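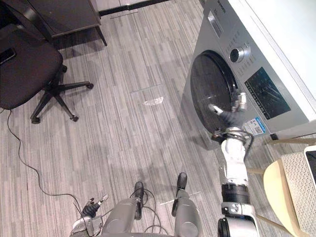 Dye lot records, January. The second run of the Plemstead cotton came out lighter than the first, and I spent the morning trying to work out why. Same recipe, same salt, same weight of cloth. The one thing I changed was the rinse. The first run was rinsed by hand in the sink, the second in a front loader, the silver kind with a round chrome knob and a dark glass door. Dark glass is no help for this job, as I like to judge the color of the rinse water and end up guessing from the hose instead. For the next run I'll catch a jar of water at the end of each rinse and line the jars up on the windowsill.

Weights. Dry cloth before scouring, 483 g. I did not weigh it after scouring on the first run, which was careless. The dye is worked out on dry weight, so any sizing left in the cloth throws the depth off. Plemstead cotton seems to carry a lot of it. The scour water was the color of weak tea and smelled of starch.

Dye is the Rotich navy, mixed fresh both times. The tub has been open since the fall and the lid doesn't seat well. I moved what was left to a screw-top jar. If the powder has picked up damp it could explain the pale result as easily as the rinse does, so I have to test the two separately. Should have thought of that before cutting the second length.

Temperature held at 59 C for the full soak on run 2. Run 1 drifted down a few degrees toward the end when I went to lunch – not written down at the time, so treat it as a guess.

Swatches from both runs are pinned to the card on the back of the door. In daylight the difference is plain. Under the tube lights you would pass them as a match, so please don't judge them in the evening.

Rub test on run 1: faint blue on the white cloth when dry, more when damp. Run 2: nothing dry, a trace damp. So the machine rinse is clearing more loose dye than I manage at the sink, and some of the depth on run 1 may just be dye that was going to come off anyway. The Dallon order is for napkins and they will be washed hard. I would take the paler, cleaner one, but the customer picked the color from a run 1 swatch.

To do:
– Cut 8 small squares from the same end of the bolt, scour together, weigh again dry
– Half with the old Rotich powder, half from a new tub
– Split each half between sink rinse and machine rinse
– Order soda ash, the bag is nearly done
– Write to Dallon before dyeing any more yardage

3:40 pm. Scoured squares are on the rack. Leaving them overnight.

Home | Notebook | Recipes | Swatch cards | Suppliers
Last updated: January
Clakex Textile Workshop – Contact – Back to top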